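Giltine Garment Folding Dataset
Data card, second release

Summary

Giltine is a collection of two-arm garment folding recordings made by the Steltus Student Robotics Club as its entry in the Estska intercollegiate manipulation challenge. It holds 2128 recorded episodes, gathered by 14 student operators over one academic term. The dataset is released to other student teams for training and evaluation of folding policies. It replaces the first release, which contained one-arm recordings only and is no longer maintained.

Task definition

Each episode covers the handling of one garment on a tabletop between two arms. The operator controls both arms at once and ends the episode when the garment has been placed on the stack or when the attempt is abandoned. Abandoned attempts are kept and carry the outcome label "incomplete". Garments are short-sleeved shirts and small cloths in plain colors. Patterned fabric is outside the scope of this release.
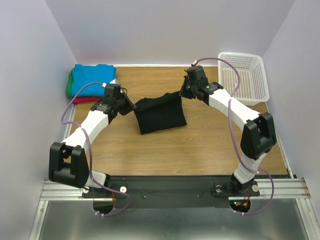
Episodes are divided into segments, and each segment receives one label: approach, grasp, spread, fold, transfer or release. Labels were assigned by club members after recording and reviewed by a second member. A grasp segment begins when either gripper first touches the fabric. Where both grippers hold neighboring corners of one edge, as with the two upper corners of the small black cloth, the segment is given the additional tag "paired". Segments with one gripper in contact are tagged "single". Reviewers who disagreed on a boundary recorded both values, and the published file contains the earlier of the two.

Recording procedure

Recording took place in the club's laboratory on Saturday sessions and on weekday evenings after 6 p.m. Operators completed a training course of 12 practice episodes before contributing to the dataset. Practice episodes are not included. Overhead lighting was kept at the same setting throughout, and joint positions, gripper openings and video were stored against a common clock.

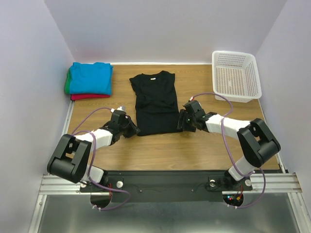 Operators were instructed to pause both arms for one second at the end of every episode. This pause is present in the files and should be trimmed by users who train on fixed-length windows. A small number of early episodes lack the pause; they are listed in the file notes_early.txt.

Data splits

The test split consists of 192 episodes, selected so that no garment in it appears in training. All remaining episodes form the training split. Teams entering the Estska challenge must not use the test split for model selection. Results should be reported separately for shirts and for small cloths, as the two differ considerably in difficulty.

Known limitations

All episodes were recorded at a single station with one table surface. Policies trained on this data alone should not be expected to perform well on other surfaces. Black garments are difficult to separate from the black grippers in the video, and automatic masks for these episodes contain errors along the fabric edge. The club has not corrected the masks by hand.

Processing tools

The Reuter conversion scripts in the tools folder export episodes to common training formats. They require the folder structure to remain unchanged after download.

Use and attribution

The dataset may be used for teaching, coursework and noncommercial research. Publications should name the Giltine dataset and the release number. Errors in labels may be reported through the issue page of this repository. Corrections accepted before the end of September will be included in the next release.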